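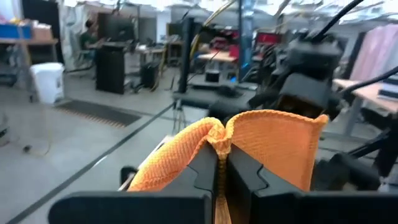 # Two arms and a towel: Tsutomu Murakami on his build at Grirkudum

Tsutomu Murakami has been building a pair of robot arms since September, mostly in the evenings, at the Grirkudum shared workshop in Utville. He repaired sewing machines for a living before he retired. We spoke at the workshop over tea, with the arms switched off.

He chose cloth as the job for the arms early on.

"Everyone starts with blocks," he said. "A block stays the shape it is. I spent my working life with fabric and I know how it behaves, so I wanted the machine to deal with that."

The first gripper fingers he made had flat faces. They held a tea towel well enough if the arm stayed still, but the cloth crept out when the arm moved off quickly. He tried rubber strips, which wore through, and then sandpaper, which pulled threads. The fingers he uses now are black and have a stepped notch on the inner face, a bit like teeth.

"The notch was an accident. I'd drawn a step in the wrong place and printed it anyway to check the screw holes. It held better than the proper one."

He has kept the shape and altered only the depth since then. The towel he tests with most is an orange one. He picks it up by the middle so that the cloth bunches into a ridge between the fingers and the rest is left to flop about.

"People tell me to go for the corner, and yes, for folding you need a corner. But first you've got to get it off the table. If you pinch the middle you nearly always get something. Then the other arm can look for an edge."

That second part is still giving him trouble. There is a small camera at the wrist, and a bright towel is easy to find with it. Finding the hem is harder. On thin cloth the light comes through and the weave shows up as lines all over, and his program takes some of those lines for the edge.

He keeps a notebook of every attempt. At the time we spoke it had reached 1359 entries, each with the date, the towel and one word for the result. The commonest word is "dropped". In the last 100 entries it comes up 12 times, and he was pleased with that.

The joints are driven by belts from Beltico, which he bought as a mixed box. The stand came from a man called Nogueira, who was clearing out a garage on the other side of town and wanted 444 for the lot, drill press included. Murakami talked him into keeping the drill press and knocking the price down.

I asked about the cables, as there are a lot of them.

"They're my biggest job this winter. If a cable's too short it pulls on the joint, and too long it gets in front of the camera. I've left them long for now. I can put up with a black line across the picture – I can't put up with a plug coming out halfway through."

He has no plans to sell the design. Another member has asked for the finger drawings, and he has said yes, once he has redrawn them with the notch where it is meant to be. After that he wants to try a pillowcase.

"It's two layers," he said. "You think you've got hold of it and you've only got the top one. I expect I'll need another notebook."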